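Hollis Workshop > Who we are > About us

About Hollis Workshop

Print this page | E-mail this page

Hollis is a shared workshop in a building put up in 1938 to store seed. It has 44 members, 2 rooms we call clean, and a freight elevator that we don't call anything in front of children. People come here to build automation they could have bought, at a cost slightly above what they would have paid.

The workshop was started by Soledad Bellamy and Mohammed-Awal Bonsu, who had each been asked to get their project out of the kitchen. Soledad's was a window opener that took its orders from a barometer. Mohammed-Awal's was a machine for sorting washers. They rented the upstairs floor together, argued over where the benches should go, and put the benches where they still are, in the wrong place.

Most of what goes on up there now belongs to Furell, our long-running group build. Furell is meant to be a home helper that can set a table and clear it again. It has been meant to be that for three years. The group works on gripping first, on the theory that a robot that can drive across a room and then drop your dishes is only a faster way of losing dishes.

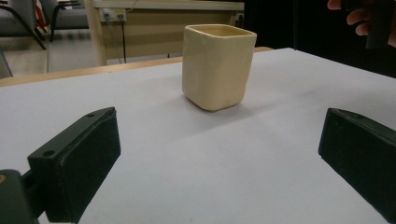 Furell bench, upstairs. The square cup, waiting its turn between the fingers.

Yaa Opoku runs the Furell evenings. She came to us from dental equipment repair and has strong views on play in a hinge. Members who want to join the build start with her, and they start with the hand-held gripper. You hold it, you pick things up with it, you put them down. After an hour most people have stopped saying they could do better with tweezers. The ones who still say it are usually right, and Yaa puts them on finger design.

Square cups are harder than round ones. A round cup doesn't care which way you come at it. A square cup with soft corners will turn in your grip if you catch it on the bend, and a handmade one has a different idea of flat on every side. Brushes are their own problem, being thin and light and fond of rolling.

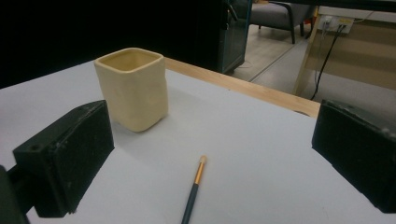
What else gets built here

Dernine is the cat door. It is supposed to know one cat from another, and at present it knows a cat from no cat, so the owner has decided to call that version 1. Mekico is Jeanie Guthrie's plant-watering rail, which travels the length of her porch on a garage door track. She has rebuilt it twice, once after the rail sagged and once after a disagreement with a hose. Both projects take visitors if you ask first.

We also have a repair shelf. Anything on it with a tag is being fixed by somebody. Anything on it without a tag has been there since before the tags.

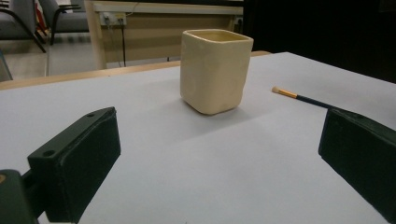 Cup and brush together, gold ferrule toward the cup. Fingers open.

Joining

Membership is by the month and gets you a key, a drawer, and a say in the thermostat, in that order of usefulness. Cecilia Akpalu handles the paperwork and gives the safety tour. The tour is short but you do have to take it, even if you have a degree, and especially if you mention the degree on the stairs. Beginners are welcome. So are people who gave up on a project years ago and still have the box.

We close for two weeks in December. The heat goes off then, so please take home anything that minds.
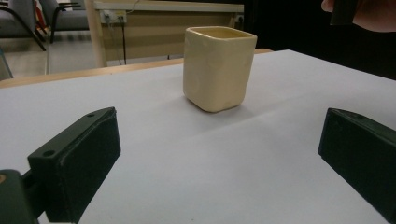

Our rules for the upstairs benches are few, and Soledad wrote them all on one card. Put the tools back. Label your power supply. Don't work on mains voltage alone. If you're on the Furell bench, lay down a plain white cover as on the tabletop here, and check where your cup is before you close anything: a cup sitting farther back than the fingers reach will stay exactly where it is while you squeeze the air in front of it. Mohammed-Awal would like a rule about whistling added to the card. There's no room left on it.

Print this page | E-mail this page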